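My grandmother's birthday cards are in a shoebox

I've been putting together a little book of family sayings for my aunt's retirement party in March, and it has eaten my evenings. It started small! I figured I'd write down the ten or twelve things my grandmother used to say and print them on nice paper. Then I asked my cousins to send me theirs, and now I have a folder on my laptop called Sayings FINAL that is nowhere near final.

Grandma kept every card anybody ever gave her, and she wrote on the backs. Recipes, phone numbers, bits of poems she liked, and then her own lines mixed in with no warning. "A full sink means somebody ate." I found that one on the back of a get-well card with a duck on it. I've read it out loud to everyone who has come by the house.
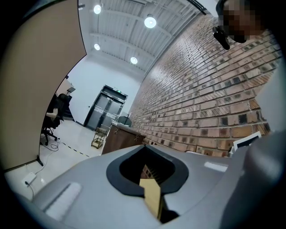 The trouble is figuring out which ones are really hers. Two of my favorites (one about rain, one about borrowed umbrellas) are printed in a paperback of proverbs I picked up at the used bookstore in Bestham for a dollar. Maybe she read the book. Maybe everyone's grandmother in the 1960s said the umbrella thing. My friend Leire Gallardo thinks I should put them in anyway and sign them "as told by," and I've come around to that. A saying you heard at the same kitchen table for 30 years is sort of yours by then.

My uncle does not agree, by the way. He wants sources. He sent me a long email with the word "attribution" in it four times.

I also had to decide what to do about the grumpy ones. She could be pretty sharp! "He's as useful as a screen door" was about a real person, who will be at the party, and who has asked me twice how the book is coming along. I left it in without a name. He'll laugh or he won't.

Gonzalo Calvo is doing the cover, and he wants hand lettering, which I love, but it means I have to stop moving the title around. Right now it's Things Said Over Dishes. Last week it was just Dishes. My cousin votes for her name and nothing else, and I keep going back and forth on that when I should be asleep.

I have 11 pages laid out so far, one saying to a page with lots of white space, plus 6 more lines I can't read. Her handwriting got tiny toward the end, and she liked a hard pencil. I've tried the bright lamp and the magnifying glass from the sewing drawer, and I still can't tell whether one of them says "marry" or "carry."

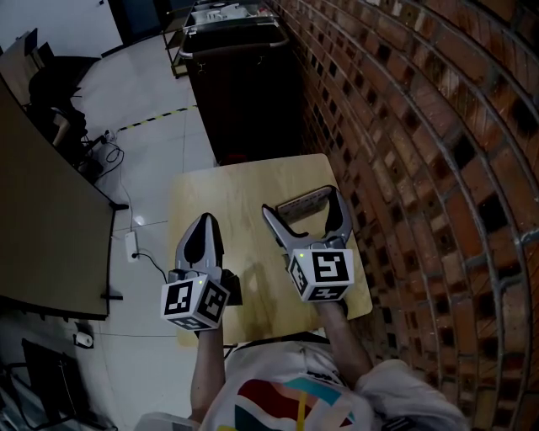 A few that made the cut

"Eat first, then be mad."

"If you have to whisper it, write it down and burn the paper."

"Company is coming, so hide the good scissors."

"You can't iron a shirt while he's wearing it, but I have tried."

I'll post the rest after the party so my aunt doesn't see them early. If you've got one from your own family, leave it in the comments, with or without a source.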